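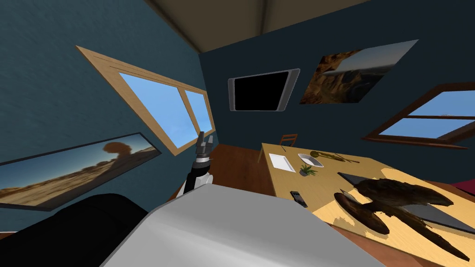
Eirini Giannakopoulos asked whether a season ticket still gets you into cup ties, and the answer is no, though holders can book first.

Home | Fixtures | Tickets | FAQ

When do the turnstiles open?
At 13:30 for a 15:00 kick-off. The Spanos End opens first.

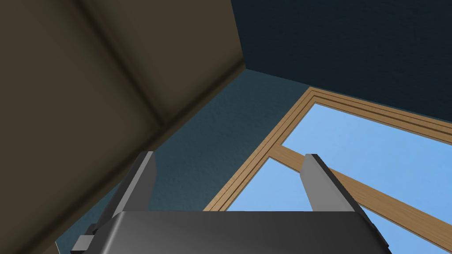
Can I bring a bag?
Small bags only. Larger ones can be left at the Bedetent Road gate.

What if a match is called off?
Your ticket is valid for the new date. The December game against Ultgate was moved this way.

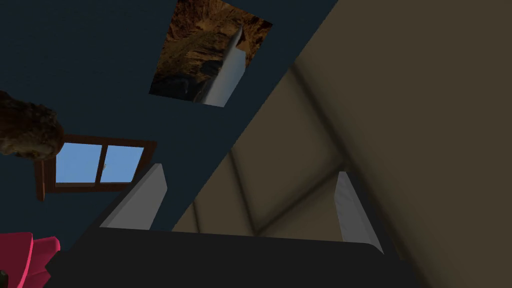
Draltodgate Town FC – Ticket Office

Refunds are paid to the card you used.

We use cookies. Accept | Settings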